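Teaching Drastus to find a corner
Damilola Eze -- Friday, October 1, 2021

My bit of the project is the software that decides where to grab a crumpled piece of cloth. Salamatu does the motion planning, and Habibur wrote the tool we use to trim and label the demos (it crashes less than it used to!).

I started with plain edge detection, which was a mistake -- every fold looks like an edge. So I moved to a small network that scores each patch of the picture as a possible grasp point, trained on 3000 labelled frames from hand-held gripper demos.
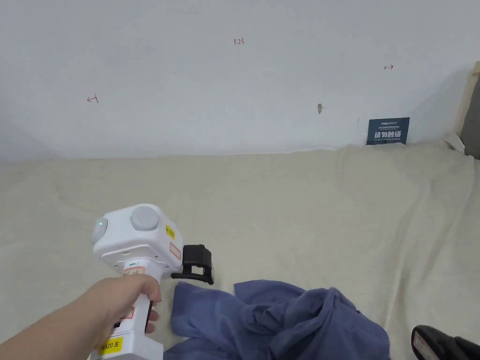 The left and right grippers log separately, and for ages their clocks didn't agree. I lost most of a week to that before Angharad suggested lining the two up on the first jaw closing. Much better, though I still had to bin 19 demos where one side never closed at all.

On the held-out set of 30 demos the top-scoring point is usually on a real edge, but it does love a thick fold in the middle. Depth should help there, so I'm adding it next, and I want Salamatu's planner to be able to ask for a second choice when it can't reach the first.

Last updated: November

Recent reports
Jalum: a planner that backs off
Fixing the Curkov log reader
Okoro labelling tool, notes for new users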